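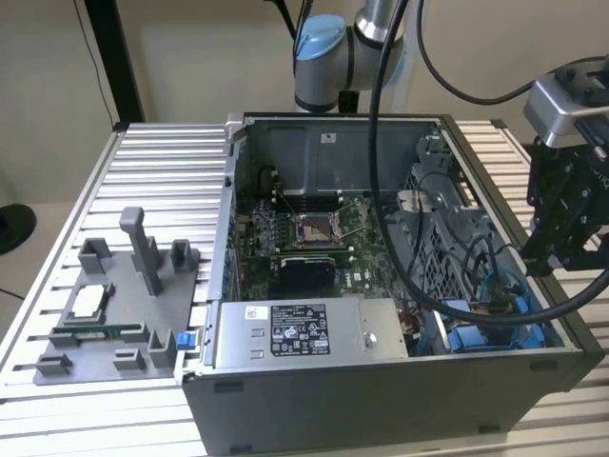 Does a divorce decree free you from a joint credit card debt? The bank is normally not bound by it, so if your name is on the account they can still come to you, even when the judge gave the debt to your ex.

October, afternoon. Notes from the second workshop on shared debts, mostly for me and for Arif Sumampouw, who will take the next group.

48 shares | 3 comments

We worked with the practice couple, Mr. and Mrs. Gashaw. They have one card together, one car loan, and a small store account which both forgot. The decree says he pays the card. He stops paying after two months and the bank writes to her. Most of the group was sure she could send the letter back with a copy of the decree. I had to explain this two times, and I think my first explanation was too long. Next time I will draw it: one line from the couple to the bank, another line from the couple to the court.

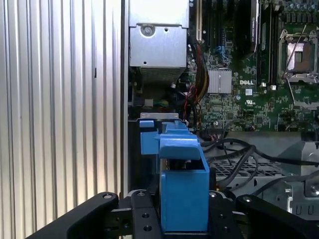 She can go back to the court and ask that he follows the order, but this takes time, and the late payments are already on her credit report. We tried to write a clause for it. The first version only said he "will be responsible." Arif did not like it and I agree with him. The second version says he pays and also pays her back if the bank collects from her - it is better, but still without a date for closing the account.

Exercise sheet has a mistake. The store balance is 349 dollars on page 2 and a different amount in the answers. Please correct before printing.

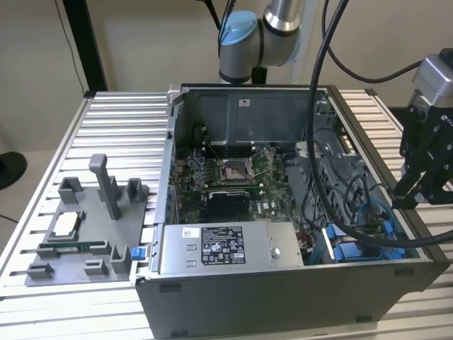
Also missing on the sheet: a question whether one of them is only an authorized user on the card. In that case the situation can be quite different, and we should ask it before anything else. I will look for a good sample statement. Arif will rewrite the clause with a closing date and send it to me, then we compare with the old one from the Bavivcombe group.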